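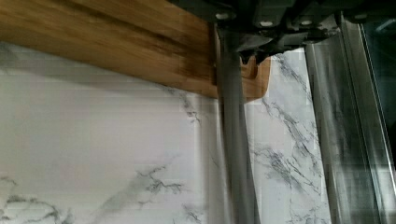
Walico Board Oil is a food-safe mineral oil for the care of boards, butcher blocks, spoons and salad bowls. It contains one ingredient, a white mineral oil with no scent, color or drying agent, and it does not go rancid in the bottle or in the board. It soaks into the surface and slows the uptake of water. On a bamboo cutting board with a cutout handle, oil the inside edge of the cutout as well as the two faces. Cut edges and end grain take in more oil than flat faces and should get a second coat.

Sizes and item numbers
Walico Board Oil, 400 ml bottle, flip cap: item 996
Walico Board Oil, 20 liter can, tap fitted: item 996-20
The tap on the can is sold with the can and is also stocked as a spare.

Use
Wash the board with warm water and dish soap, rinse, and stand it on edge to dry overnight. Do not oil a damp board. Pour a small pool of oil on the face and spread it with a lint-free cloth, working with the grain. Turn the board and repeat on the other face and all four edges. Leave for 20 minutes, then wipe off what has not soaked in. Oil left standing on the surface will feel greasy and pick up dust.

A new board needs three coats, one per day. After that, one coat a month is enough for a board in daily home use. Boards in a commercial kitchen should be oiled every 7 days. If drops of water no longer bead on the surface, the board is due.

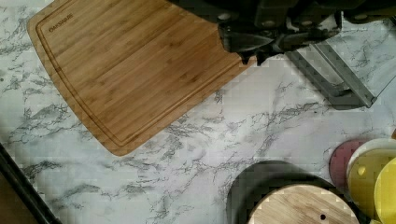

Bamboo is denser than most maple and takes oil slowly. Thin coats work better than thick ones. Warming the bottle in a bowl of hot tap water makes the oil thinner and easier to spread. Do not heat it on a stove or in a microwave.

Where a board has a groove for juice, run a folded corner of the cloth around it before wiping down the face. Oil tends to collect there and is easy to miss.

Not suitable for
Boards with a lacquer or varnish finish — the oil cannot get through the film. Plastic, glass or stone. Floors of any kind. For worktops, see Flota Worktop Oil, a hardening oil that must cure before contact with food.

Oil and wax together
Walico Board Oil can be used under Valderrama Board Wax. Apply the oil first, wait one full day, then rub in the wax and buff. The reverse order does not work, as the wax closes the surface. To go back to plain oil on a waxed board, scrub with hot water and soap, let dry, and sand lightly with 400 grit paper.

Storage and disposal
Keep the cap closed and store at room temperature, out of direct sun. The oil may turn cloudy in a cold room and clears again when warm. Used cloths can be washed hot or put in household trash. Do not pour oil down the drain.

Delivery
Shipped from the Trallitmont warehouse. Orders placed before noon leave the same working day. The 20 liter can ships by freight only and cannot be combined with parcel items. Opened containers cannot be returned.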